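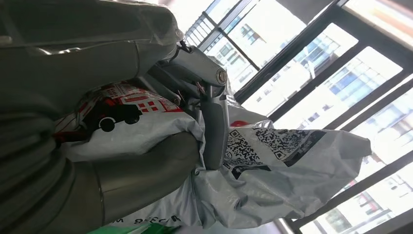
4. Drawing names for your family gift swap

OK, so you've got everybody added to your Pumimell group and you're itching to hit the big green Draw button. Hold off for a minute! I ran my first swap for the Brarville side of my family with no pairs blocked, and my sister drew her own husband two years in a row.

1. Open your group and tap People. Check that each name shows an email or a phone number.

2. Tap Keep Apart and pick any two people who shouldn't draw each other (couples, roommates, twins who already shop together). You can block up to 3 names per person.

Note: In a small group, too many blocks will leave the draw with no way to work. You'll get a "No match possible" message. Take off one block and try again.

3. Set your spending limit. Whole dollars only — the box doesn't like cents.

4. Pick a reveal date. I leave mine on "Never" and let people guess over dessert, but if you want the names to come out in January, this is the spot.

5. Tap Draw. Everyone gets a message with one name and that person's wish list.

Caution: Drawing a second time wipes the first draw for good, and somebody may have already bought a present. If one person drops out, use Swap Out instead (see section 6).

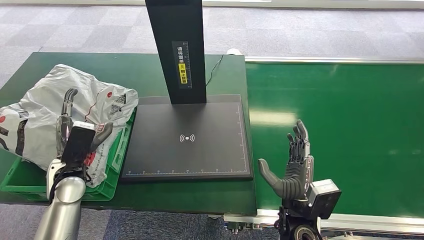 Fig. 2. Black scanning station on a dark green tabletop.

Kids without a phone

Add them under a grown-up by tapping the plus sign next to the parent's name. Their message goes to the parent, marked with the child's name, so please open the right one. Ghazala Zaidi wrote to me about her youngest, who can't read yet and wanted the message out loud. Tap the little speaker and it'll read it for you (turn the volume down first if Grandma's in the room).

If a message never shows up, check the junk folder, then go to People and tap Send Again. It sends the same name as before, so it's safe to tap as often as you want.

Steps checked 11/12/20 with help from Vsevolod Lytvynenko.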